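Reading 3,841 complaints: Nghĩa Đinh on review data for small trades

2019-12-19

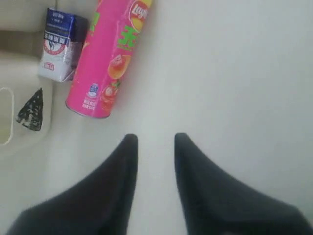 Most small service firms read their online reviews one at a time. Nghĩa Đinh reads them as a table. He is the analyst behind Grumia, a text-coding tool used by plumbers, cleaners and appliance repairers to sort customer comments by cause.

The current data set holds 3,841 comments rated three stars or lower, collected from 109 businesses up to the end of May. Each comment gets one primary code and, where needed, one secondary code. "We tried allowing more," Đinh says. "Agreement between coders dropped and the extra codes were never used in a report."

Price is a smaller category than owners expect. The largest is arrival time, followed by what Đinh labels "unreturned contact" — a call, text or form that received no reply. "An owner will tell me the problem is that he's dearer than the bloke down the road. Then we sort the file and most of his low ratings mention the phone."

He is cautious about star averages. A business with few reviews can shift half a star on the strength of one bad week, so Grumia does not report an average for any business under 300 comments. Below that line the client gets the coded text and a count per category.

Codell, a drain-cleaning firm, was an early client. Its reports showed complaints grouped around jobs booked after midday. The firm changed its booking windows from four hours to 2 and began sending a text when the van left the previous job. Đinh will not put a figure on the result. "They changed both things in the same month. I can't separate them."

Van Acker, which services commercial ovens, asked for its competitors' comments to be coded as well. Đinh agreed, with a condition that the same two coders handle both sets and that business names be removed first.

Sarcasm is still coded by hand. The software flags a comment when the rating and the wording disagree, and a person decides. "'Great service, only waited till dinner.' The program reads that as praise."

The next release will import job records from Zurov, the scheduling package several clients already use. Comments could then be matched to a booking by date and suburb. Đinh expects a fair share to stay unmatched, as many reviewers post under a nickname, and those will be listed separately.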